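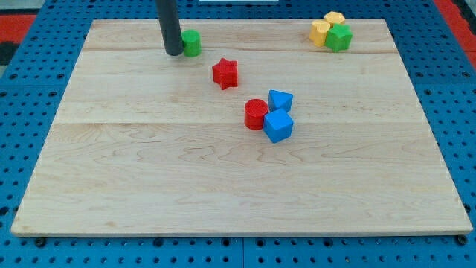

Pusher and blocks, mid-session. Rod beside green cylinder.

So we've moved on to the sorting task, and I've been promising to write it up since May, so I'd better get on with it before I forget which bits were hard.

For anyone who hasn't been following along: I go to the evening robotics club at the college, and this term our lot is doing the Relier challenge. You get a robot arm, a board and a pile of coloured blocks, and the arm has to shove the blocks into groups when you tell it to. No picking up. It's pushing only, with one plain rod, which sounds like the easy version and is so much worse than the picking up version. I spent all of last year on picking up and thought I was quite good at this.

Our arm is called Obi. It was called Obi when we got it and there's a sticker on the base, so Obi it stays. The team is called Garkatis for reasons that were funny at eleven at night and have now been printed on the entry form.

The blocks are 3D printed, four colours, in all sorts of shapes – cylinders, a cube, a triangle, a star, some chunky things with five or six sides. If you look at the tops of the round ones you can see the rings from the printer. I was all for sanding them down, but I got outvoted, and fair enough, because the slightly ribby sides give the rod something to grip. The first set I printed came out of shiny filament and they skated all over the place.

Pushing a cube is fine if you get it dead centre. Push it a little off centre and it turns, and then the rod slides down the side and you're pushing thin air, and the cube is sitting there at a jaunty angle looking pleased with itself. Cylinders are the opposite. They don't care which way round they are, but they'll slip off the end of the rod the second you change direction. The star I can't predict at all. Sometimes the rod sits in between two points and the star goes along like a lamb, and sometimes it catches on a tip and the whole thing spins. I love the star. The rest of the team would like to see it melted.

The real headache is clusters. Once you've got a yellow one jammed up against another yellow one with a green one parked in front, you can't just go in and fetch the one you want. You have to go round the back, nudge the green one out of the way and hope you haven't taken the yellows with it. Same with the red cylinder when it's cosied up to the blue ones. A person does this without thinking. Obi has to be shown, over and over, and what we do is drive it ourselves with the controller while it records, then train on the recordings.

I did 17 runs in one sitting last week and my thumbs have not forgiven me. Six of those got binned. Two were my fault (I pushed a block clean off the board, twice, same corner, same block) and the other four had hiccups in the recording that we still haven't tracked down. My money's on the cable. It's nearly always the cable.

The board deserves a mention as well. It's a nice pale maple thing, planks glued together, and it replaced a sheet of painted stuff that had warped so much the blocks all drifted towards one side. The maple is lovely and flat and sits straight on the blue perforated top of the bench. It's also a big board, so there's plenty of bare wood to shuffle things about on, and the colours show up really well against it for the vision side.

Speaking of which, we've been using Vurinetti to label the recordings. It's a bit clunky and it logs you out if you go and make a cup of tea, but it does let you scrub back and forth and mark where each push starts and ends. I've got into a rhythm with it now. Radio on, feet up, an hour goes by.

Next job is getting Obi to understand "put the green one next to the star" when there are two green ones to choose from. At the moment it goes for whichever is nearer, every single time, and if I say "the other green one" it has a little wobble and goes for the same one again. We've got almost 4 weeks until the first round and I'd quite like that sorted by then. Also a spare controller, if anybody has one going. The left stick on ours has started drifting and I don't trust it.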